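August 8, 2026
Dinesh Selvanayagam

4. Berth choice and refit timing among visiting yachts

4.1 What we asked

The earlier sections dealt with how yachts get to the coast. This one is on what they do once tied up. Mainly: which yard, how long, and whether the refit gets planned before arrival or decided on the dock. Most of the older writing assumes it is planned. Our logs say otherwise for the smaller boats.

We used berth records from two marinas, Selik and Kedar, plus the yard books at Rasovow. In all 373 visits over two seasons. A visit counts from first line ashore to last line off, so a boat that went out for a sea trial and came back the same day is one visit, not two. Kedar logs these differently and we had to merge them by hand. Slow work. A few may have been missed.

Boats under 20 metres were kept in, against the advice of one reviewer of the earlier draft. They make up a good share of the paint jobs and leaving them out would have bent the picture.

4.2 Planned and unplanned work

Planned work means a yard booking made before the boat cleared in. Everything else is unplanned, including jobs the skipper says he "had in mind". We were strict on that. Intentions are cheap and the yard cannot order paint on them.

Unplanned work was more common at Selik, where the hoist is next to the visitor pontoon and crews walk past it on the way to the showers. At Kedar the yard is across the river. Crews there mostly booked ahead or did without. Distance on foot seems to matter more than price, at least for jobs of a week or less – antifouling, anodes, minor rigging. For longer jobs price takes over again. Figure 6. 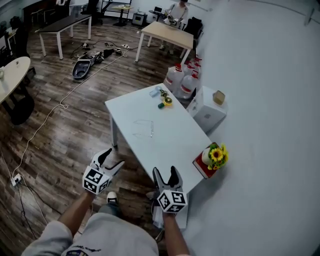

The longer jobs need a seperate look. Full repaints went almost entirely to Rasovow, which has the only covered shed long enough. Waiting time there ran to around 50 days in the busy part of the season. Skippers knew this and some came early to hold a place, paying for a berth they hardly used. Harbour staff call these sleepers. They show up in the records as very long stays with no power drawn, and they make the marina look fuller than it is.

Rutherford (the older of the two survey forms, not used after the first season) asked about sleepers directly. The newer form dropped the question. A pity, we would put it back.

4.3 Weather

Wind closed the hoist at Selik more often than we expected. Closures pushed short jobs into the next week and the knock-on lasted longer than the wind did. Rain mattered for paint only, and not at all in the shed. We did not model swell. The Kedar entrance is bad in an easterly and several boats stayed put for that reason alone, so stay lengths there should be read with some care.

4.4 Limits

Two marinas and one yard, one stretch of coast. Charter boats under-counted, their agents book in block. Invoices below 800 dollars were not kept by Rasovow in the first season so small jobs are thin for that year. September figures from Kedar came in late and were enterd from paper. Owners were not interviewed, only skippers and mates, and on cost the two may well disagree.

Next section takes the berth fees.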